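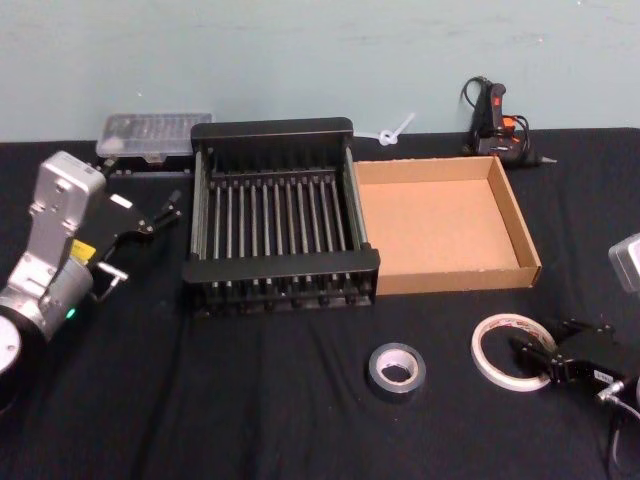 Où en est la charte de bonnes pratiques du poste à deux bras

Temps de lecture : 2 min

Bonjour Ghizlane,

Petit point d'étape pour Drelteck, arrêté au 2018-11-07. On a bien avancé depuis mai ! La charte compte maintenant 38 règles (on était partis sur 20, mais chaque essai en amène une nouvelle...) et l'équipe de Plomedon en a relu la moitié.

Ce qui est calé : le tissu noir sur toute la table, les deux pinces ouvertes et vides avant chaque départ, tournées vers le milieu, et une bande libre à l'avant. Là-dessus tout le monde est d'accord, même Heren, qui voulait au début une table nue.

Ce qui coince encore, c'est le rangement du fond. L'égouttoir et la barquette en carton au centre, pas de souci. Par contre le pistolet à colle contre le mur, avec son cordon qui fait des boucles, moi ça me gêne : je propose d'interdire tout câble d'outil à portée des bras. Même question pour le petit collier de serrage blanc qui traîne derrière, et pour les deux rouleaux d'adhésif : objets de travail ou oublis ? La règle 4 dit que tout ce qui est sur la table doit figurer sur la fiche du poste, et je voudrais qu'on s'y tienne.

Côté budget, il reste 600 euros sur la ligne « petit matériel ». J'aimerais les mettre dans des goulottes et des étiquettes, si tu es d'accord (un simple mail me suffit). La relecture par Yeh vient ensuite, puis je t'envoie la version complète.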